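Safety Rules for Robots: How Do People and Robot Arms Work Together?
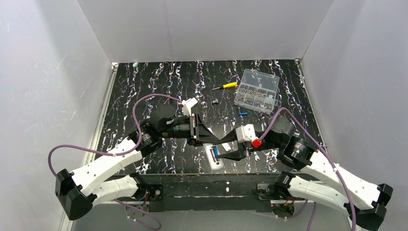
Two robot arms at a small white device with its battery compartment open.

A robot arm does not get tired and it does not get bored. But it also does not know that your finger is a finger. For this reason, every place where robots work has rules. Some rules are for the people and some are for the robot.

Rule one: stay outside when it moves

Every arm has a space it can reach. Engineers call it the working area. Stretch out your own arm and turn in a circle - now you know your working area! When the robot is switched on, people keep their hands, hair and sleeves out of this space.

Rule two: know the stop button

The emergency stop is a big button, usually red. Anybody may press it, also a visitor, also a child. You do not need to ask first. At the Nododa workshop, new people must find the button with their eyes before they may ask any other question.

Rule three: slow and gentle

A robot that works near people should move slowly, and it should not squeeze hard. The teacher at Nododa, Ľubomír Štefanec, lets his students test a gripper on a paper cup. If the cup is crushed, the setting is too strong and they try again.

Rule four: look after the cables

Cables bring power and messages to the robot. They need enough length for the arm to bend, but they must not get caught in a joint. Look at the purple cables in the picture. Can you find the pale ties that hold them to the white parts of the arms?

Rule five: careful with batteries

A battery must not be bent, pierced or dropped. Small screws and other metal pieces should stay away from its ends, and a box with compartments is a good home for them.

Words to remember

Gripper: the "hand" of a robot arm.
Joint: the place where the arm bends, like your elbow.
Working area: all the space the arm can reach.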